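Flusteo work diary app: worth having if your payslip never adds up

10/21/19

I've been doing agency shifts for years and I have never once kept a proper note of my hours. I'd scribble them on the back of a receipt, lose the receipt, then get paid short and have nothing to wave at anybody. So when people at our workers' group in Clulleck started going on about Flusteo I thought fine, I'll give it a go, it's free for the first month and I can always delete it.

It's a diary for your working life, really. You tap when you start, tap when you finish, and put in your breaks. You can also photograph your payslip and type in your hourly rate, and it tells you what you should have been paid. Mine came up 27 pounds short in the second week! I'd never have spotted it, because the shift that went missing was split over two payslips (the agency changed its cut-off day and told us by a note on the door). I took the printout in and got the money in the next pay run, no argument.

What I like best is that you can't fiddle with an entry afterwards without it showing. If you change a time, the old one stays underneath with a line through it. That sounds annoying, and it is a bit when you've got fat thumbs like me, but it means a manager can't say you made it all up last night.

It comes in six languages, which matters where I work, and the switch is right on the front screen. A friend uses it in Portuguese and says the wording is good apart from the holiday pay section, which she reads in English.

Now the moans. The reminders are relentless, four a day until you find the setting, and the setting is buried under "Profile" for some reason. The export button only does a whole month, so if you want one bad week you have to print the lot. And I wish they'd say more plainly who can see your entries. It is in the help pages, and the answer is only you, but people who are scared of their boss won't go digging for that.

I did try Flunov before this, and it's prettier, but it wants your employer's email address before it'll let you in. No thanks!

After the free month it's two pounds a month. I've paid up till December and I'll most likely carry on. Four stars.

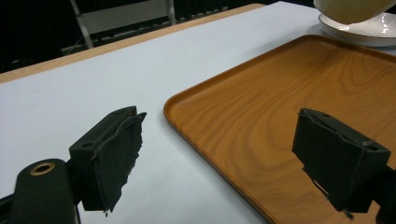
One more thing I nearly forgot, the safety notes. You can add a picture to any shift and write a line with it, and the date and time are saved next to it. Be picky about the wording, though. "Broken" gets you nowhere, while "dark green pads on both fingers, edges worn and fraying, one flap curling up at the corner" is something a rep can put in front of a manager. There's no limit on how much you type, and the notes come out on the same printout as your hours.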